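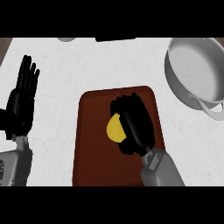 Posted by Jessie Morrison in Kitchen & Bath, 7 replies

Dull ring on marble countertop, is sealing enough?

We moved in last November and the kitchen has a white marble counter with light gray veining. I left half a lemon face down overnight and now there is a dull ring that I can feel with a fingernail. Dish soap did nothing. I also tried a baking soda paste under plastic wrap for a day, same result. The previous owner left a bottle of Bekano stone sealer under the sink. If I put two coats of that over the ring, will it hide it? A shop quoted me $4,000 to refinish the whole counter and I am not doing that.

Yufang Qin
Sealer won't hide it. What you have is an etch. The acid dissolved a little of the polish, so there is no stain there to pull out and the baking soda had nothing to work on. Sealer slows down oil and coffee but does very little against lemon or vinegar.

Find out first if your finish is polished or honed. Polished reflects a window clearly, honed looks flat. For polished marble, buy marble polishing powder, wet the spot, and rub with a damp white felt pad for a few minutes. Rinse, dry, look at it from the side, repeat if needed. Try it in a corner first. If you can feel the edge with a nail it may be too deep for powder, and then you want a stone person for that one area. Mine charged $54 for a spot next to the stove, but he was already here for the bathroom floor.

Thư Đinh
just put a cutting board over it. we have had rings for years

Stanisława Nowakowski
Agree with Yufang about the powder. Don't use a kitchen scrub pad, I did that and got scratches on top of the etch. Also check what spray you clean with. Mine had citric acid in it and I was dulling the counter a bit every day. Plain water and a drop of dish soap is fine.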